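Chapter 4
Piles, Heaps, and Loose Blocks

218 shares | 20 comments

Tip a box of building blocks onto the floor and stop for a minute before you tidy up. Almost everything this chapter covers is already lying there! Some blocks have landed flat. Others are leaning on a neighbor, with one end in the air and one end jammed against something you can't quite see. A few have slid clear and come to rest by themselves. No person chose any of those positions, and yet every block in the heap has found a way to stay put.

In Chapter 3 we stacked things on purpose. We built towers and steps, and we learned to find the balance point of a single block by sliding it over the edge of a table until it was just about to fall. Stacks are wonderful to work with (I still build them on my desk when I should be grading), but they are tidy, and tidy problems can make us lazy. A pile asks more of you. Each block in it may touch three or four others, and each of those touches is a push in some direction.

The name we'll use for such a touch is a contact. When two blocks meet face to face, the contact is spread over an area. When a corner rests on a flat side, the contact is close to a single point. When one long block lies across another, the two meet along a small patch where they cross, and the upper one may rock. Try it with two rulers or two pencils and you'll feel the difference right away. 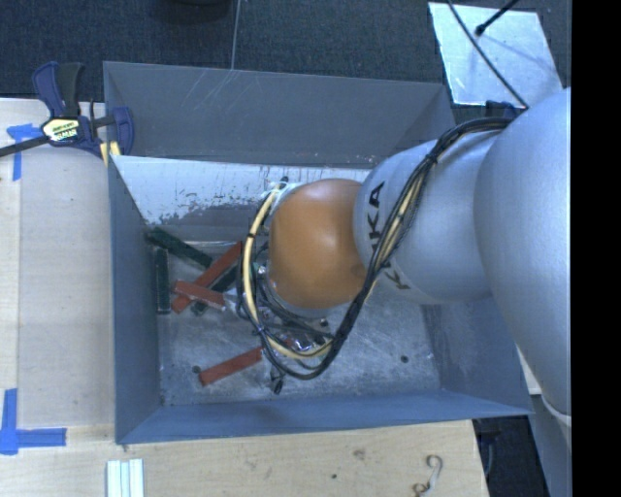
Crossing blocks are where we'll spend the first half of the chapter, and they're my favorite part. Suppose a long block lies slantwise over two others. Its weight has to go somewhere, and it goes down through the places where it is held up. If the middle of the block is between those two places, it rests. If the middle is beyond them, it tips until it finds a third thing to lean on. Imre Borbély, who taught me this subject in a drafty room in Trostine, called that third thing "the late guest," and I've never found a better name for it.

Then there are the walls. A block lying near the side of a bin can be held by the wall as well as by the floor, so it can stand at an angle that would be hopeless out in the open. Walls also change where a heap forms. Pour blocks in at one end and they'll tend to gather there, leaving bare floor at the other. You'll measure this for yourself in Activity 4B, using any wide container with straight sides.

Color will help us more than you might expect. In the drawings that follow, blocks of one color have one length, and you can trace a partly buried block by matching the bit that shows on one side of a crossing with the bit that shows on the other. Do this slowly. It's easy to count one block twice when something is lying over its middle, and the first class to try the Flullberg sheet with me did exactly that, over and over, with great confidence!

What you will need for this chapter

A wide bin or tray with straight sides
Wooden or plastic blocks in at least 2 lengths
A ruler marked in millimeters
A notebook, unlined if you like to sketch
A kitchen scale that reads up to at least 200 grams

Before you start: Drop your blocks into the bin from the height of your hand. Without touching anything, pick one block that you think could be lifted straight out without moving any other. Write down why you chose it. Now lift it and watch the rest of the pile closely. Keep your note, right or wrong, and bring it with you to Section 4.1, where we begin with a pile of only two blocks.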